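Stosside Opens Its Virtual Practice Room to Small Shops

Small workshops that have been curious about robot arms but nervous about buying one will have a new way to try things out this September, when Stosside begins renting out its practice room software by the month.

The service is called Mudivness, and until now it has been open only to a handful of training centers and one very patient bakery supplier. It runs on an ordinary office computer. A customer picks a table, puts an arm on it, scatters a few objects about and then sets the arm to work, all on the screen, for as many tries as it takes. The subscription costs $272 a month and covers one workplace, with as many people signed in as the owner likes.

"We kept hearing from folks who had saved up for an arm and then left it in the crate for half a year, because they were afraid of breaking something on the first day," said Ritva Juntunen, who leads the Mudivness team and who was kind enough to spend most of a Sunday afternoon on the phone with us. "You can bump into the table all day long in our room and the only thing you lose is a little pride."

The package comes with 47 ready-made tabletop layouts, and Juntunen's team plans to add more through the winter. Customers can change the objects, move the arm, turn the table and shift the lights, and they can save a layout to share with a coworker. Programs written in the practice room can be exported for use on a real arm, although Stosside asks customers to run them at low speed the first few times, and the manual is rather firm about it.

Not everything is included. Conveyor belts are an extra, and soft goods such as cloth and bread dough are still in testing. Mark Anthony Tiongson, whose packing business, Bañuelos, has been using an early copy since spring, told us he would dearly love to see bags added as well, having asked for them more than once. He does give the software good marks for the way it lets him start over with one click, and his night crew has logged 4,000 practice picks between them.

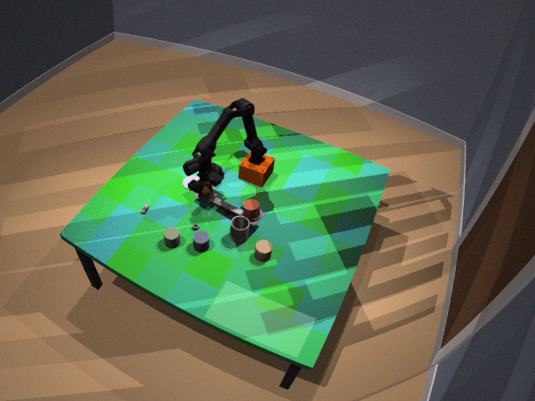
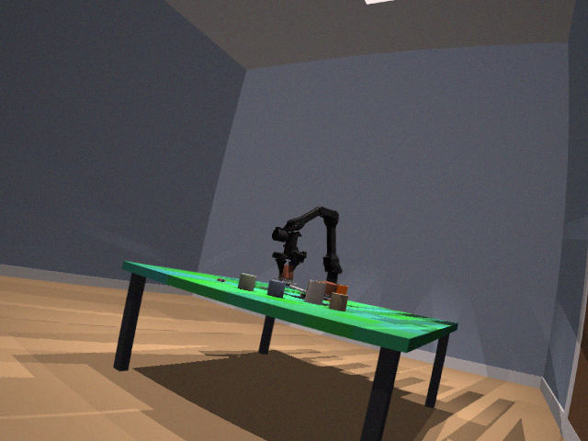
New subscribers get a free trial of 30 days, and Stosside is pairing each of them with a real human being for the first setup call, a thing we were very glad to hear. Venla Koivisto, who handles many of those calls, likes to begin with plain shapes on a green tabletop, blocks in one layout and short cylinders with a cup in another, and she lets people get comfortable bringing the gripper down over a single piece before they bring in models of their own parts. The call usually lasts an hour, longer if there are questions, and it can be repeated once at no charge. Sign-ups open at 9 a.m. on the first working day of September through Stosside or its reseller, Gristosell, which will also take orders by telephone for anyone who prefers to talk it over first.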